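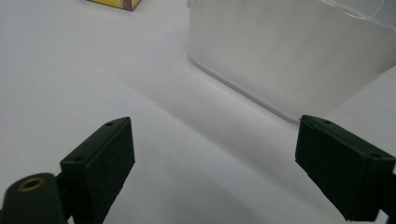
Okay, ticket 1052, second try, because the first one got closed on me! My Storero pantry app still won't sync with the Skikeo label printer. I add an item, hit print, and get error 18 every time. Same error on the plain white table too (big stretch of bare white, soft shadow and all). 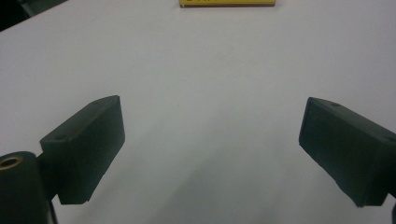

Update, 8 January 2022. I did the reset your help page suggests, held the button, waited for the light, and re-paired. It printed 2 labels and quit. The page also says to try "even light on a smooth, pale surface," and well, a white tabletop lit from above is as even as my place gets. So please don't send me the lighting article again. 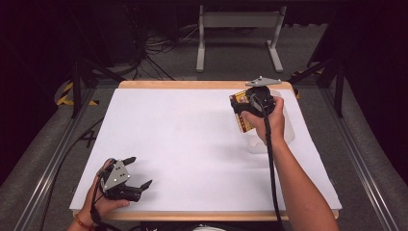

The app side is weird too. My list has 400 entries going back to September, and anything I added under the Asgate store tag shows up blank, while the Millet ones are fine. Small packages are the worst, stuff like that little yellow and red one with the picture on its face, where there's hardly room for a label anyway. I deleted the Asgate tag, made it over, and now the blanks print as blanks, so I guess it's talking to the printer again? Leaving this open until somebody looks at the tag thing.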